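Directory > Mudthorpe Online > About Us

About Mudthorpe Online

Mudthorpe Online is a local web directory covering the town of Mudthorpe and the farming district around it. The site is run by Gurken Web Services from an office above the Moen building. Roald Nordin set it up as a single page of phone numbers and still edits it.

The directory holds 1368 listings in 16 categories. A basic listing is free and consists of a business name, street address, phone number and one line of text. A full listing has its own page, up to 8 photos and a link to the owner's site. Full listings are billed once a year, in February.

New entries are checked by phone before they go live. Entries that fail two checks in a row are moved to the holding list and do not appear in search.
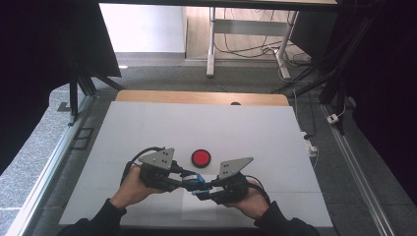
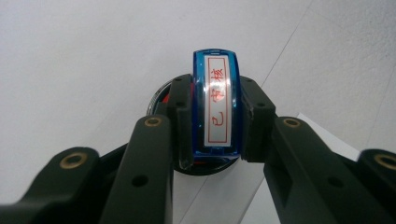

The stamp label reads 已审核.

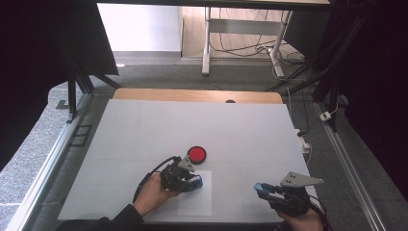 Visitor counts are taken from the server logs. Requests from search robots and from our own office are removed first. We report page views and unique visitors as separate figures – they are often confused, and advertisers should ask which one they are being quoted. The newsletter goes to 3000 addresses and is sent at 6 a.m. Addresses that bounce three times are dropped.

The site runs on Kandetti, a small listing program written in-house. It replaced a set of hand-edited pages, and a few of the old page addresses still work. Search covers business names, street names and category titles. It does not cover the text of newsletters – use the newsletter index for those.

Banner space is sold by the month on the index pages only. We do not sell positions within a category, and listings are shown in alphabetical order. Corrections to a listing can be sent through the form on the page concerned and are normally made by noon the next working day.

Recent items
Newsletter index
How to change your listing
Banner sizes and file types
Category list
Visitor counts for February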